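Mom home from the hospital and hardly eating, what worked for you?

Asked by Wulan Kwok, Tue 7 May
Category: Caring for a parent

My mother is 81 and came home after a hip operation. She was never a big eater but now she takes three or four bites and pushes the plate away. She weighed 105 pounds at the last check, and the nurse would like to see that go up a little. The discharge papers say to offer regular meals and plenty of fluids and that's about it.

I cook what she used to like. Rice porridge, chicken soup, soft noodles. She says it tastes fine, she's just full. I have breakfast at eight, lunch at noon and dinner at six, same as the hospital did.
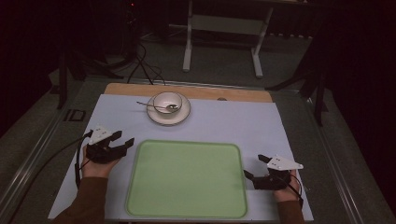
She does better in the morning than at night. Dinner is mostly a loss. She will drink tea all day long if I let her, and I wonder if the tea is filling her up. I work from home so I can be flexible, but I can't cook six times a day.

Questions I have:
Should I drop the three meals and do small ones?
Is it OK to give her mostly sweet things if that's what she'll eat?
Has anyone tried the powder you stir into food? The pharmacy has one called Ivex and I don't know if it's worth the money.

She has no trouble swallowing and they checked her teeth in September. She is not diabetic. I have a call in to the doctor but the next opening isn't soon.

3 answers

Cempaka Harahap
Marked helpful

Went through the same thing with my father. Small meals, yes. A full plate put him off before he picked up the spoon. I moved to smaller dishes and gave him half of what I thought he'd eat, and he could ask for more. Some days he did.

Put the main meal where the appetite is. If she's good in the morning, give her the eggs and the meat at breakfast and let dinner be toast and soup. It felt strange for a week and then it was just how we did things.

On the tea, I would try giving it after she eats. Half an hour after was enough for Dad. You can also make it with whole milk if she likes it that way.
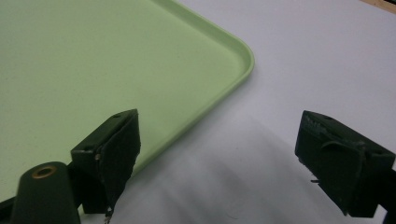

Add things to food she already accepts. Butter, cream, an egg beaten into the porridge, peanut butter on the toast. I stirred dry milk powder into regular milk and used that for everything – puddings, mashed potatoes, cereal. He didn't notice. Our dietitian said to worry about protein first and told me not to chase 2000 calories a day, he wasn't going to get there and we'd both be miserable.

You don't have to cook six times. I cooked once on Sunday and once midweek, froze it in small tubs, and the in-between meals were yogurt, cheese and crackers, a banana, half a sandwich.

One more thing. Ask the pharmacist to go over her medicines. One of Dad's pain pills was constipating him and once that got sorted out he ate more. It may be the same with "I'm full."

Eating with her helps too, even if you only have coffee.

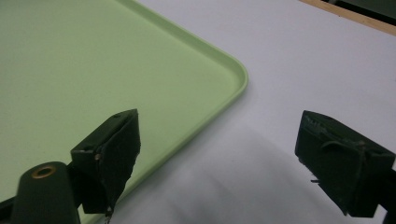

Kartini Hidayat
Agree with most of that, but I'd be careful with moving the drinks around. My aunt ended up dehydrated because we kept holding back her juice until after meals and then she'd fall asleep. If she's a slow drinker, leave the glass out.

For sweet things, I'd let her have them for now. Custard and rice pudding have milk and eggs in them. Ice cream counts.

Weigh her once a week, same day, same clothes. If she drops more than 2 pounds in a week call the office and say so, don't wait for the appointment. They found us a slot pretty fast when I gave them actual numbers.

Dewanti Mandagi
never tried Ivex. we used the ready made shakes, 32 dollars a case. mom hated vanilla, liked the coffee one cold. get a single bottle first before you buy a case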